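Home robots FAQ – can they do the chores yet?

Updated March. Same questions keep coming in so quick answers below.

Can I buy one that tidies the house?
Not really. Vacuums, mops, lawn mowers, yes. Something with an arm that picks up after the kids – no, not at a price we'd pay.

What about the Itix trial in Alturstead?
Still going. 3 homes, one arm each. Mostly picking things up off the floor and putting mugs away. Slow. Cadholm is doing shelf restocking at its own warehouse, differnt job and a lot easier, same boxes all day.

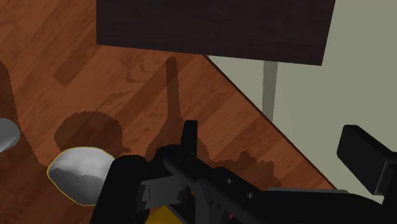 Why is picking stuff up so hard?
Floors are messy and the light changes. Plenty of the practice is done in simulation first, Moura ran 564 pickups that way before trying a real kitchen. Take a lumpy white and grey thing on floorboards near a table, with shadows over the planks, one of them shaped like a bottle. You know it's a shadow. The software has to learn that. The yellow outline marks one object, no such help at your place.

Will it fold laundry?
Towels, sort of. Fitted sheets no.

What would one cost?
Moura has said $3,000 for a basic arm, no wheels. Colour is grey or grey. We'll beleive the price when it ships.

Is it safe around pets?
Ask the maker. We haven't tested with a dog.

3 comments

gumleaf_88: mine would just need to find socks. thats it

Prairie Mum: $3,000 and no wheels?? I'll keep the broom

tinshed: any word on dishwashers – loading not unloading

Related
Robot mowers on a slope
Cadholm warehouse visit
Best cordless vacs for stairs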